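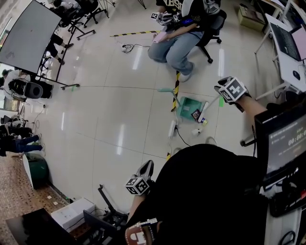 From: Daranee Sitthichai
To: ridside-floor
Subject: Re: [ridside-floor] stuff on the floor, again

On the subject of the stool, Pat wrote:

> I came in at eight this morning and walked straight into the little
> green stool, which was on its side again with its feet pointing at the
> door. There was a small white bottle next to it and a packet of
> something, and a cup. I put the cup in the sink. I don't know what the
> bottle is for and I don't want to.
>
> Can we please agree that the floor is for walking on? White tile shows
> everything and it is slippery enough already. I would also like to
> propose that we get rid of the stool. It weighs nothing, it falls over
> if you look at it, and grown adults cannot sit on it without their
> knees coming up past their ears. We have proper office chairs. They
> have wheels.
>
> Pat

Pat, I'm with you on the floor and against you on the stool.

The stool first. I have been in this building long enough to remember the wooden one before it, which weighed as much as a calf and took a chip out of the tile by the sink. The plastic one has never chipped anything. You can kick it across the room by accident (I have) and the only injury is to your dignity. It's the only thing we own that gets a short person up to the top shelf, and I say this as the short person. The office chairs do indeed have wheels. I invite you to stand on one and reach for the paper towels while I hold the phone.

As for sitting on it, people use it for plugging things in under the desk, and for that your knees are supposed to be up there.

Where I give in completely is that it has no home. It gets used and then left wherever the using stopped. Same with the bottles and packets. Somebody puts a thing down "for a second" at floor level, gets called away, and by four in the afternoon it has become part of the architecture and we all walk around it. I caught myself stepping over a tape measure for most of September. I could have bent down at any point.

So, what I'd like to try:

The stool goes under the end of the white desk, upright, legs in. If you find it elsewhere and you aren't standing on it, push it back.

Small stuff goes in a shallow tray on the low shelf. I have a Bultach one at home, the kind with a lip, that I bought for seedlings in a more hopeful year. It's clean now. Anything smaller than a shoe that turns up on the tile goes in the tray, and on the last day of the month whatever is still in there belongs to whoever wants it. Anyone storing medicine, keys or lunch on the floor should take this as fair warning.

Cups go to the sink. Pat has carried the cups for all of us so far and has been fairly quiet about it, until this morning.

Cables: coil them, please, and then take the extra step of hanging the coil up. A coiled cable on the floor is still a cable on the floor, it just looks as if it went to college. There are 3 empty hooks by the Mishra cabinet.

The striped tape stays where it is. Last time somebody "tidied" it, the glue stayed behind and picked up every crumb in Ridside. I spent an evening down there with a plastic scraper and cooking oil, and I am not available for a second performance.

One thing I would drop from the earlier thread is the Skelance storage wall. I looked up the size. It is very handsome and it would eat a good part of our 320 square feet, and I know exactly what would happen, we would fill it with boxes and go on putting the bottles on the floor right in front of it.

Objections to the list, please, and not on a sticky note on the stool. It doesn't stick to that plastic anyway, I found the last one under the trash bin.

I'll bring the tray in tomorrow. Pat, the white bottle was standing beside the kettle when I left. I haven't opened it either.

Daranee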